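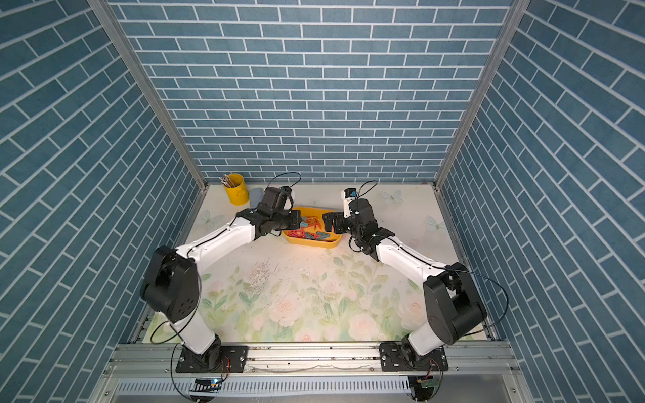 Leave the pegs in the tub

January. By Natália Bednárik

Small things want a wide, shallow home and that's the whole of my argument, you can stop reading if you're busy. I am busy. Jars are the enemy. So are tins with tight lids, drawstring bags, those stacking boxes with 16 little compartments that Kilero will sell you every new year when we're all feeling guilty. A tall pot is fine for tall things, I'll give you that. Pencils in a yellow cup, ends poking up over the rim, you grab one and go. No complaints. But then people see the cup working and put everything in cups. Buttons in cups. Pegs in cups! And you're tipping the lot out on the table to get at one, and then it's on the table till Saturday.

My neighbour Yanling Xiao keeps her pegs in a cloth bag on a hook. Very pretty bag. She puts her hand in and feels about, and swears, and gets bitten. Every wash. She has been doing this for years and will not be told.
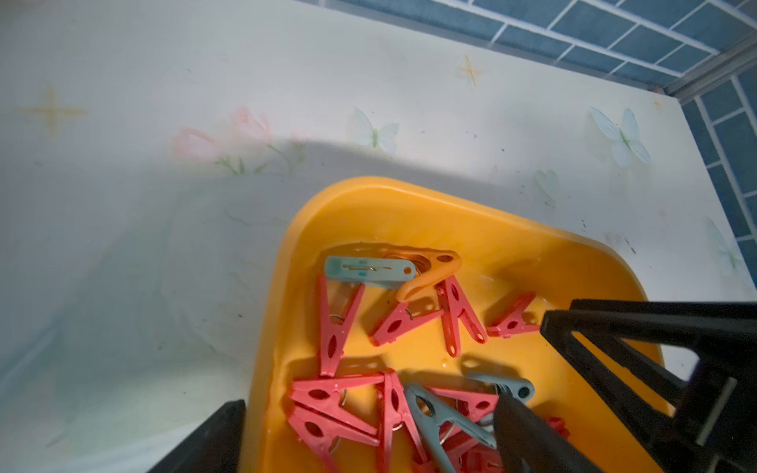 And the sorting. I can't bear the sorting. There is a school of thought (Shaohua Qin in these pages last month, and I like Shaohua, we've had words but I like him) that says a household should sort its small things by colour or by kind, one pot each, labels facing out. Why? Red pegs, an orange one, a couple of grey-blue, all in a heap in a yellow basin with the wet still on the plastic, and any of them will hold up a sock. The sock has no opinion. Who is the sorting for? Visitors, mostly, and they don't look at your pegs.

I'll allow that a heap can get too deep. If you're digging then it's a bag again, really, just with hard sides. Get a wider tub or own fewer pegs. Fewer is better. I once counted mine during a power cut, 118, for a line that's full at half that. Gave a load away, and havent missed one. 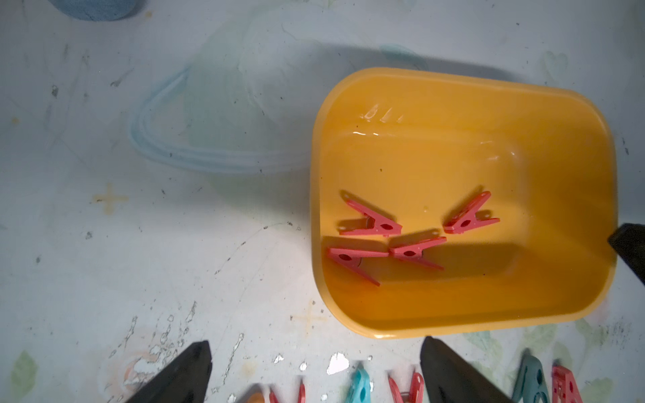
A few red pegs on the floor of the tub, easy to see and easy to pick up.

Also a wide tub wipes out. One go with a cloth, done. Try getting a cloth into the bottom corner of a jar. Try getting your hand back out.

What you lose is the look of the thing, I know. An open tub on the side looks like you're in the middle of something. Well, I am in the middle of somthing, there's a wash on. The shelf of matching pots is for a house where the jobs are finished and I've never been in one of those, have you? Put the tub where you'll use it. Leave the lid off, or better, buy one that never had a lid.

5 comments
Shared 16 times

Related
Shaohua Qin: A pot for everything
Anqi Kong: The drawer I won't open
Yuzhen Pan: Drying indoors in Ororville, a moan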